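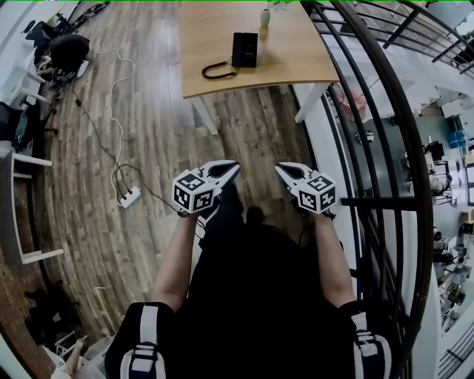 Chore Readiness Walkthrough, Mezzanine Level
Prumano building, 11/11/21
Inspector: Jaxon Turcotte

Purpose: decide whether a machine may tidy up here without a grown-up present. Passing score is 30.

1. Walkway clear of cords. FAIL
White cable on the planks in big lazy curves, black one cutting across. I step over these without thinking. The Nesier unit thinks about it for 29 seconds and then drives onto them anyway.

2. Power strip off the floor. FAIL
Same comment as February. Get a cable tray.

3. Railing sound, no wobble. PASS
Leaned on it. Still here.

4. Nothing loose near the railing. PASS, with a note
There are desks and monitors downstairs. Anything a machine drops up here is their problem very quickly. Keep the grasp trials on the far side of the table.

5. Table chores, hand-held grippers. PARTIAL
Wiping: fine. Moving the vase: fine with a person squeezing the handles. Flowers are artificial, so watering is waived. Desk phone cord: the Jendard software considers a coiled cord to be a solid object and would like to pick up all of it.

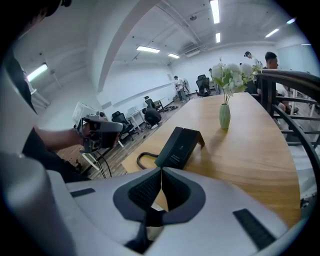

Could it clear this table by itself yet?
Not without somebody standing next to it. It can lift a box and put it down again, but it can't tell trash from something a person wants back.

6. Chairs pushed in. FAIL
Also a human failing. No points either way.

7. Stop button within reach of the operator. PASS
Tested twice. Second time was for fun.

8. Bags and clutter off the floor. FAIL
Sorting this pile was on the Buenaventura chore list as "easy." Whoever wrote that should come and sort it.

Score: 29 of 64. Supervised use only. Recheck after items 1 and 2 are fixed. Copy to facilities, J.T.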